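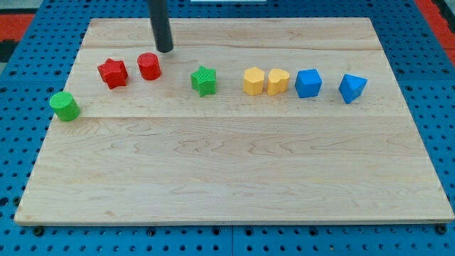
图1 浅色木板与彩色小积木,蓝色带孔台面

氧化物薄膜与离子导体实验室 紫外照射及电化学测试区安全检查表(附检查意见)

检查日期:2024年3月16日
检查人:Gintarė Paju
陪同:Soo-ah Yeom(薄膜组)
范围:紫外照射间、Gramitz管式炉间、手套箱区、电池循环测试间、气瓶柜
结果标记:合格 / 待改 / 不适用

一、紫外照射间

1.1 灯箱门联锁,开门即断电 合格
意见:三个灯箱各试两次,均正常断电。2号箱门铰链偏松,请设备组紧固。

1.2 灯管累计点亮时间有记录 待改
意见:1号箱记录写到403小时为止,之后换过操作人,没有接着记。请Soo-ah Yeom按预约系统补齐。

1.3 护目镜、面屏在位且无裂纹 合格
意见:面屏一只有划痕,不影响使用,下次采购时一并更换。

1.4 臭氧排风 合格
意见:开灯前先开风机,停灯后再排8分钟。墙上张贴的旧规程仍是5分钟,已当场撕下。

1.5 门外警示灯 待改
意见:灯亮,但灯罩褪色,走廊开灯时看不清。

二、管式炉间(Gramitz)

2.1 超温保护设定值与工艺单一致 合格

2.2 炉体周围无可燃物 待改
意见:炉后堆有纸箱和一卷气泡膜,检查时已搬走。炉侧一米内今后不得存放包装材料。此项去年11月已提过一次。

2.3 石英管外观 合格
意见:进气端有轻微析晶,可继续用,升温速率不要超过工艺单上限。

2.4 氢氩混合气尾气管路 合格
意见:接头用检漏液查过,无气泡。尾气出口单向阀未贴更换日期,请补贴。

三、手套箱区(Brotonus)

3.1 水氧含量读数在限值内 合格
意见:读数正常。氧传感器标定证书下月到期,请提前联系厂家。

3.2 手套完好 待改
意见:左侧手套食指根部发白变硬,尚未漏气。备用手套型号不对,需重新订货。

3.3 锂片及含锂废料单独存放 合格

3.4 D类灭火器材 合格
意见:压力指针在绿区,铅封完整。干砂桶盖子难开,建议换成翻盖桶。

四、电池循环测试间

4.1 通道电流、电压上限已锁定 待改
意见:抽查的通道里有两个未设电压上限,上面跑的都是扣式电池。软件允许留空,操作人容易漏填。请Toom把默认模板改成必填。

4.2 恒温箱 合格
意见:超温报警试验通过。箱内样品架上的标签有脱落,请用耐高温标签。

4.3 燃料电池台架氢气探头 合格
意见:用标准气试过,大约8秒后报警,排风联动正常。探头下方不要再放显示器支架。

4.4 插线板串接 待改
意见:东墙下有一处插线板接插线板,带了一台循环水机。请电工加装固定插座,加装前循环水机改接北墙。

五、气瓶柜及化学品

5.1 气瓶固定,空瓶满瓶分开 合格
意见:一只氩气瓶只有下链,上链已补挂。

5.2 化学品台账与实物相符 待改
意见:台账写异丙醇100毫升,柜中为两瓶,合计200毫升。台账按实物更正,领用人补签字。

5.3 废液桶标签 合格

5.4 洗眼器、喷淋 合格
意见:每周放水记录齐全。洗眼器防尘盖缺一只。

整改安排

1.2、5.2由薄膜组处理,Soo-ah Yeom负责。
2.2现场已改,复查时再看一次。
3.2由手套箱管理员订货,到货前左侧手套只做轻操作,不拿尖镊子。
4.1由Toom处理,改完之前每次启动测试须两人核对上限。
1.5、4.4已报Fleltmont楼宇维修,单子贴在门后。

整改完成后把照片和签字页交给Gintarė Paju,不要只发口头消息。待改项未关闭的设备,除2.2外,不安排夜间无人值守运行。

检查人签字:Gintarė Paju
陪同人签字:Soo-ah Yeom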